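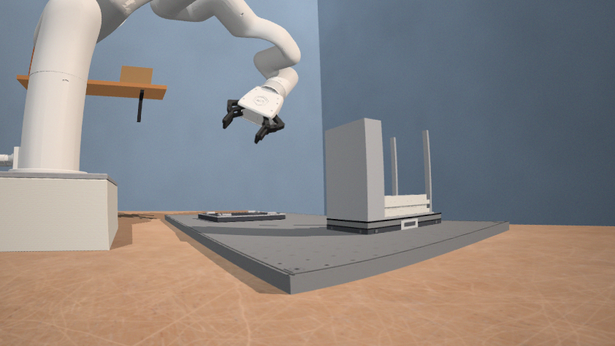
Le bac de Villgate

Bon, il faut que je vous raconte l'histoire du bac, parce que ma sœur la raconte très mal et qu'elle oublie toujours le fromage.

J'avais 28 ans et je venais d'accepter un poste de remplaçante à l'école de Grutholm, sur l'île, de l'autre côté du bras d'eau. À l'époque on y allait par le bac de Villgate, un machin plat qui sentait le gasoil et le chien mouillé, et qui partait quand le passeur avait fini son café. J'avais deux valises, un parapluie cassé et un fromage entier que ma mère m'avait fourré dans les bras sur le quai, comme si on ne mangeait pas, sur les îles.

On était en décembre, il faisait déjà nuit à quatre heures et demie. Sur le pont il y avait moi, une camionnette de boulanger et une vieille dame assise sur une chaise pliante, bien droite, un panier sur les genoux. Elle m'a regardée, elle a regardé le fromage.

– C'est pour qui ?

– Pour moi, j'ai dit.

– Toute seule ?

J'ai dit oui, et je me suis sentie bête, je ne sais pas pourquoi (enfin si, je sais très bien, je venais de me séparer et tout ce qu'on me disait me paraissait une allusion).

Au milieu de la traversée, le moteur a toussé deux fois et s'est arrêté. Plus rien, juste l'eau contre la coque. Le passeur est descendu avec sa lampe, on l'a entendu jurer, puis taper, puis jurer encore. Le courant nous poussait tout doucement vers les bancs de Garside. La rive devait être à environ 300 mètres, on voyait les fenêtres allumées, on aurait presque pu lire l'heure aux pendules des cuisines !

– Il y en a pour la nuit, a dit la vieille dame, très calme. Il faut attendre la marée.

Et elle a sorti de son panier un couteau, du pain et une bouteille sans étiquette. Le boulanger est descendu de sa camionnette avec des brioches invendues. Il restait mon fromage. Ils n'ont rien demandé, je tiens à le préciser, mais ils le regardaient avec une telle politesse que j'ai fini par le poser sur une caisse et par le couper moi-même.

On a mangé comme ça, serrés à l'arrière de la camionnette, les portes ouvertes sur le noir. La dame nous a appris un jeu de cartes qui s'appelle la flakance et dont je n'ai toujours pas compris les règles. On joue à quatre, le passeur était remonté entre-temps, les mains pleines de cambouis, et il fallait annoncer des choses insensées du genre « je prends la vache et je laisse la pluie ». J'ai perdu 30 centimes, mon parapluie et, sur un coup que je croyais excellent, la croûte du fromage. La dame trichait. Le boulanger aussi, mais moins bien.

Vers trois heures du matin, le bac s'est soulevé d'un coup, comme quelqu'un qui se retourne dans son lit. Le passeur a posé ses cartes, il est descendu, et le moteur est reparti du premier coup. J'ai toujours eu un doute là-dessus. Ma sœur dit que c'est moi qui me fais des films, mais elle n'y était pas.

À Grutholm, la vieille dame a replié sa chaise et m'a rendu mon parapluie.

– L'école, c'est la maison jaune derrière l'église. Le poêle tire mal, il faut ouvrir la fenêtre du fond d'abord.

– Vous connaissez l'école ?

– J'y ai fait la classe. Et pour les cartes, c'est chez moi, à huit heures. Apportez du fromage.

Je devais rester jusqu'au printemps. J'ai écrit à ma mère dès le lendemain pour qu'elle en envoie deux.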